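Retemley Wrist Capture Set
Demonstration recording for two-finger grippers
Availability: In stock, ships in 14 days
Sold by Hirow

Overview
The Retemley Wrist Capture Set records teleoperated demonstrations for training manipulation policies. It mounts between the arm flange and the gripper and logs wrist video, finger opening, arm joint positions and operator commands against a single clock. Each demonstration is stored as one episode with its own start mark, end mark and outcome label.

The set is intended for small-part work: picking, reorienting and seating molded parts, connectors and circuit boards. For bin picking at longer reach, see the Ullmont overhead unit, sold separately.

What is included
Wrist camera with fixed-focus lens
Mounting ring and four screws
Sync box with power supply
Foot pedal for episode start and stop
Cable set, arm side and bench side
Matte work mat, teal
Retemley Recorder license, one workstation

Recording
The operator presses the pedal to open an episode and presses it again to close it. A long press discards the episode. After closing, the software asks for one of three labels: complete, incomplete or recovered. Use "recovered" when the part slipped or was regrasped and the task was still finished. These episodes are kept by default and can be filtered out at export.

The start pose of the part should change between episodes. The Recorder can prompt for a new pose after every 20 episodes or at an interval set by the user. Lighting changes are logged by hand in the session notes field.

Camera placement
Mount the camera so that both fingertips stay in view over the full stroke. The base of the gripper may also be visible; do not crop it out. Fast wrist motion will blur the part at close range. Lower the teleoperation speed limit before changing the exposure.

Specifications
Frame rate: 20 frames per second
Gripper type: parallel, two-finger
Episode format: one folder per episode, video plus state log
Export: full session or filtered by label
Operating position: any

Compatibility
Fits Panganiban arms built in 2018 or later. Earlier arms need the adapter ring, which is not included. Finger position is read from the gripper controller, and grippers without position feedback are not supported.

Replacement parts
Work mat, foot pedal, cable set, mounting ring. Order by name through the Hirow parts desk.
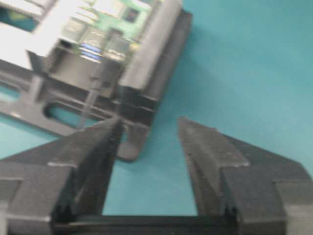

Wrist camera view, fingers open at a gray plastic bracket with circuit board.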